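Home | Features | Workshop | Back issues

Stitches in time

Lempi Mäkelä looks after one surgical robot at Vammont, and judges it by its sewing. After every wrist change she sets the arms up over tissue and has them stitch until she stops scowling.

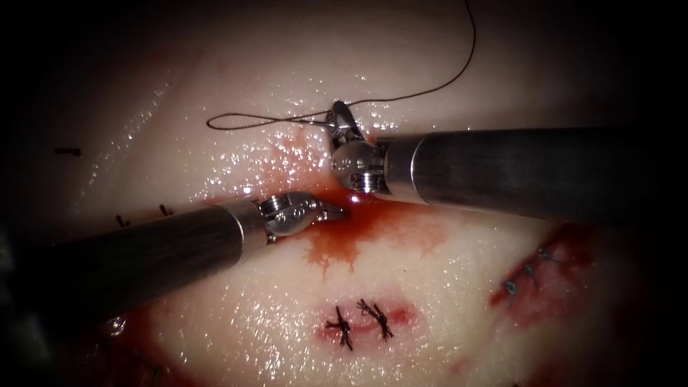 Needle in, two black stitches already tied below.

Her setup sheet runs to 41 lines. Line 9 says "listen", which drives Eero Vuorinen, who wrote the software, up the wall. A dry pulley ticks, she says, and he has yet to hear it.
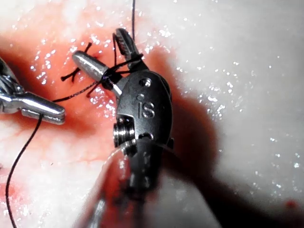

Thread wound round one jaw for the next knot.

Knots are where a slack cable shows itself. If the jaws wander, off comes the wrist and back she goes to line one, 30 minutes gone and her tea with them. Vuorinen would like a sensor for all this. She would like a biscuit.

Contact us | © Noser | Back to top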